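My Month of Living by the Moon (and Mercury, Unfortunately)

By Orla Mac Giolla 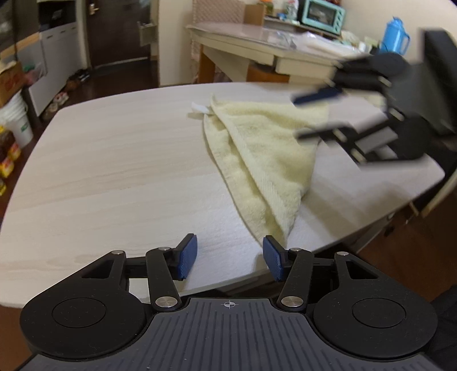 How I got talked into it

I have never been an astrology person. I know I'm a Virgo, I know what people think of Virgos, and until this spring that was the full extent of it. Then my friend Anisa Sinaga had her birth chart read at a little shop called Studine, and for two weeks I heard about very little else. She's a Taurus with a Scorpio moon, in case you were wondering. She will tell you too!

So I booked a reading of my own. Mercury was retrograde when May began, and Anisa swore I couldn't have picked a better time (or a worse one, depending on how she felt that morning).

The reading

Lenni Toivonen has been reading charts in Traltudby for years and has 411 of them filed in green folders behind the desk. Mine took an hour and two cups of tea. I'd been told to bring my exact time of birth, so I'd called my mother, who said "just before lunch" and then changed her mind and said after. Lenni was very nice about it, but apparently that sort of gap can change your rising sign completely. We settled on Sagittarius and moved on.

I came out with a sheet of dates. No big purchases before the 14th, when Mercury would go direct. Something new to begin at the new moon on the 19th. And I was to keep a diary, every night, which I did (mostly).

What the diary says

May 5 was the full moon and a penumbral lunar eclipse, the faint kind where the Moon just slips through the outer part of Earth's shadow. I wrote "slept badly, dreamed about geese." On the 9th my phone died and I blamed Mercury out loud, in a store, to a stranger. On the 12th I bought a coat anyway. I love that coat.

For the new moon I started swimming again, and I've been four times, which for me is a streak. Would I have gone without the sheet on my fridge? Probably not. A date on the calendar gives you a push, and I don't much mind whose calendar it is.

My neighbor Fikri Nasution, who teaches physics and was raised by a grandmother who planted everything by the moon, thinks the planets had nothing to do with my pool habit. He also asked me, quite casually, what Lenni charges.

I go back in the fall, once my mother has found the birth certificate.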